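**Getting red crumbs off a white tabletop without making it pink?**

Dougal Lindsay

White top, dark red crumbs, and every time I clean up I end up with more pink than I started with. I have a little cream dustpan-ish tray with a short handle and no great talent. Wiping with a damp cloth was a mistake, I know that now. What's the right order here?

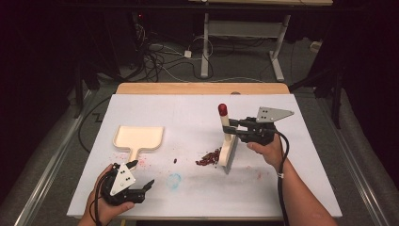 *Crumbs in the middle, pinkish stains over by the tray handle.*

There's a bluish smudge too, but I've made peace with that one. Top is 2 years old and came from Risine, if it matters.

---

Angus Kerr

Dry first, always. Put the tray rim flat against the table just past the pile and push the crumbs in with something stiff, like an old loyalty card. Short strokes. Get the stray one while you're at it or you'll find it later with your sleeve. Then a drop of dish soap on a barely damp cloth, and dab. For the pink, baking soda paste, leave it around 16 minutes, wipe. Try a corner first.

---

cletadville_mum

buy a red table

---

Nakajima288

What Angus said, except I'd skip the paste on anything glossy. Mine went dull in a patch the size of a saucer and now I keep a plant on it.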